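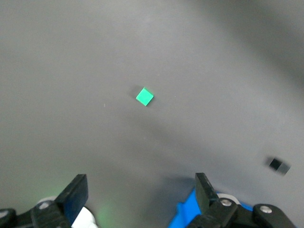 Dust and shadows on a matte gray table, how do you clean it?
Clenness Home Help > Tables and surfaces
Posted by Shanti Awasthi, 18 May 2018

Hello everybody. I have a table with a gray matte top, very smooth, which I use for sorting small colored cubes with my daughter. From far away it looks clean. When I bend down I find small pale specks on it, like dust or lint, and also smudges that look lighter or darker depending on where I stand. I wipe it with a damp kitchen cloth and after it dries I see new specks. What cloth should I use, and can I put a spray on a matte top? The seller, Zinari, gave me only a paper with the size and the weight.

Ermelinda Vieira
926 posts

Good evening Shanti. I had the same trouble with a gray desk and I think your kitchen cloth is the guilty one. Cotton cloths leave lint, and on plain gray every small piece is visible. My way is this:

1. Take all the cubes away and wipe the top with a dry microfiber cloth, always in one direction.
2. Mix 500 ml of lukewarm water with one small drop of dish soap. Make the cloth damp, not dripping, and wipe again.
3. Look at the table from low, near the window. Some of the gray patches will be smudges and some are only shade from you or from the lamp. On my first day I rubbed a shadow for a long time! 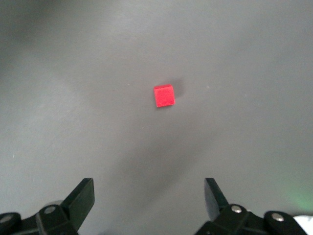 4. Dry with a second cloth, and wipe the cubes before you put them back. If yours are soft, like foam or felt, use a sticky lint roller on them. Soft things collect dust and give it back to the table.

Please do not use furniture polish. It makes shiny places on a matte top, and they are difficult to remove.

Panagiotis Bošković
126 posts

just use your sleeve, it is a table

Tarcísio Teixeira
2 posts

I agree with Ermelinda about the polish. I would only add that you should try the soap water first in a corner, because I don't know what the top is made of. Melamine will accept it, but oiled wood or raw stone is another story. Also please avoid the white magic sponges. They scratch very finely, and I made a pale circle on my own table in October which is still there.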